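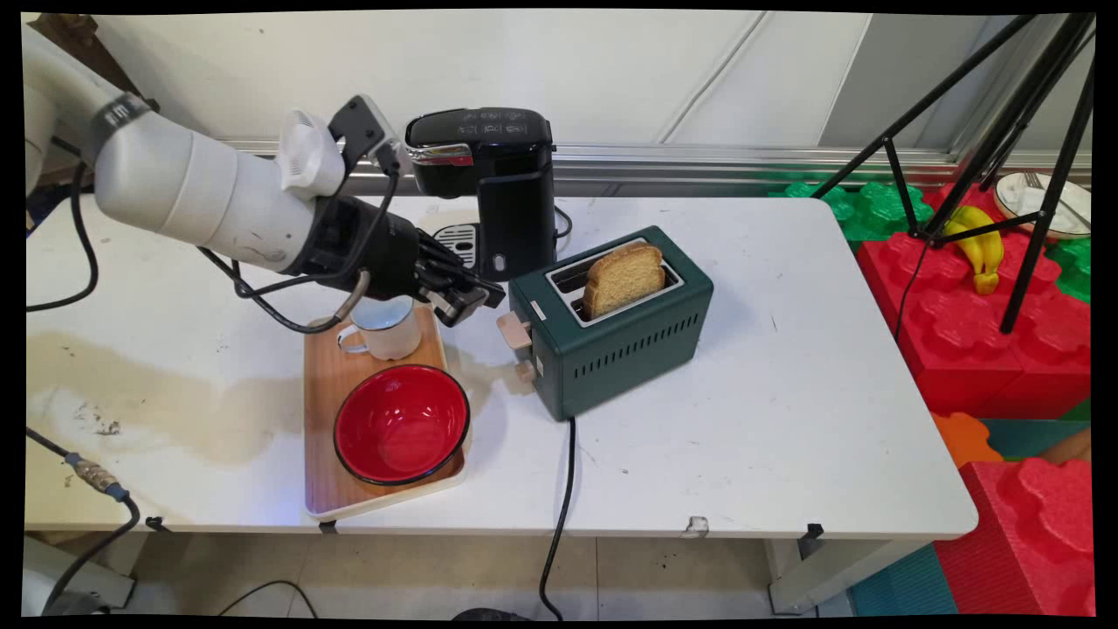

Con Asmaa Tahiri había quedado un miércoles a las ocho menos cuarto de la mañana, que para mí es de noche, y lo primero que me preguntó al abrir la puerta fue si venía desayunada. Le dije que sí. «Pues mal», contestó, y ya estaba metiendo el pan en la tostadora.

Asmaa lleva media vida pensando en el desayuno. Empezó sirviéndolo en una pensión, luego lo organizó para un comedor de empresa y ahora da unos talleres pequeños, en un local que se llama Lurkow, a los que va gente que vive sola, gente que acaba de compartir piso por primera vez y algún que otro jubilado que nunca había encendido una cafetera. Yo llegué a ella por mi cuñada, que volvió de uno de esos talleres, tiró media vajilla y se quedó tan contenta.

Le pido que me explique lo de la bandeja, porque es lo que más repiten sus alumnos. «Es que la bandeja es el desayuno», me dice. «Tú pones una bandeja de madera con su borde y ya tienes un sitio. Lo que cabe ahí es lo que vas a tomar. La taza detrás, el cuenco delante, y se acabó. Si dejas las cosas sueltas por la mesa, a los diez minutos tienes ahí el correo, las llaves y el cargador del móvil.»

La taza que usa es blanca, con el filo azul oscuro, y el cuenco es rojo por dentro, de un rojo brillante que despierta más que el café (esto lo digo yo, ella es más prudente). Le pregunto si los colores los elige a propósito.

«El rojo sí. A mí la avena me parece tristísima de ver, qué quieres que te diga. En un cuenco rojo me la como. La taza es otra historia, esa la compré en Hunthorpe, una tienda de cosas usadas que ya cerró, y me costó menos que el autobús de vuelta.»

Hablamos un buen rato de la tostadora, que es verde oscura, de dos ranuras, con la palanca de madera clara. Asmaa le tiene un cariño que yo no le tengo a ningún electrodoméstico. Dice que el error de casi todo el mundo es el mando. «La gente lo pone al máximo porque tiene prisa y luego rasca lo negro en el fregadero. Ponlo a la mitad y quédate al lado. La primera tostada siempre sale más blanca que la segunda, con el aparato frío pasa eso. Yo tuesto una, la miro y decido.» ¿Y si la quieres muy hecha? «Entonces le das otra vuelta corta. Y vacía el cajón de las migas, por favor, que huele a quemado toda la casa y la culpa se la lleva el pan.»

Me acuerdo de mi propio cajón de las migas y cambio de tema.

Detrás de la tostadora tiene la cafetera, una negra de las de una sola taza, y ahí le busco un poco las cosquillas, porque esperaba encontrarme una italiana o algo más ceremonioso. Se ríe. «Mi amigo Vilmos Fekete no me lo perdona. Él muele a mano, pesa, calienta la taza, todo. A mí me encanta su café y me lo tomo en su casa. A las siete de la mañana quiero apretar un botón.» En los talleres, cuenta, deja que cada cual traiga su método, y lo que sí corrige es la distancia: quiere la cafetera y la tostadora en la misma mesa, una al fondo y la otra más a mano, para no andar paseándose con la taza llena.

– ¿Y el cable? – le pregunto, porque el de la tostadora cae por delante de la mesa hasta el suelo y yo con eso tropezaría el primer día.

«Ya, ya lo sé. En los talleres digo que el cable va por detrás y luego mira. Tengo pendiente arreglarlo desde julio.»

La mesa tampoco es de revista. Es blanca, está gastada, tiene una mancha beige enorme en el lado izquierdo y unas cuantas marcas oscuras repartidas por ahí. Asmaa ha probado con bicarbonato, con limón y con un producto que le recomendó una alumna, Mwanahawa Mrema, que al parecer deja impecables las encimeras de todo el mundo menos la suya. «Le he cogido gusto. Cuando viene alguien nuevo al taller y ve la mesa, se relaja. Piensan que les voy a reñir por el mantel, y yo mantel no pongo.»

Le pregunto cuánto hay que gastarse para desayunar bien y me corta enseguida. «Con lo que tienes en el armario. Una taza, un cuenco, algo con borde donde ponerlos. Si no hay bandeja, la tapa de una caja. Un chico, Musyoka, se pasó un invierno usando una bandeja de horno y tan feliz.» Lo que le pone nerviosa es la gente que compra el juego completo antes de saber qué desayuna. Ella lo hizo de joven, con seis hueveras, y no le gustan los huevos pasados por agua.

Antes de irme me enseña la libreta donde apunta lo que toma cada alumno el primer día y lo que toma el último. Hay mucha galleta de pie junto al fregadero en la primera columna. En la segunda hay de todo, también galletas, pero sentados. Me pregunta qué pondría yo, y le digo que café en el coche.

«Apúntate al de otoño», me dice. Me he apuntado, empieza a las ocho y media.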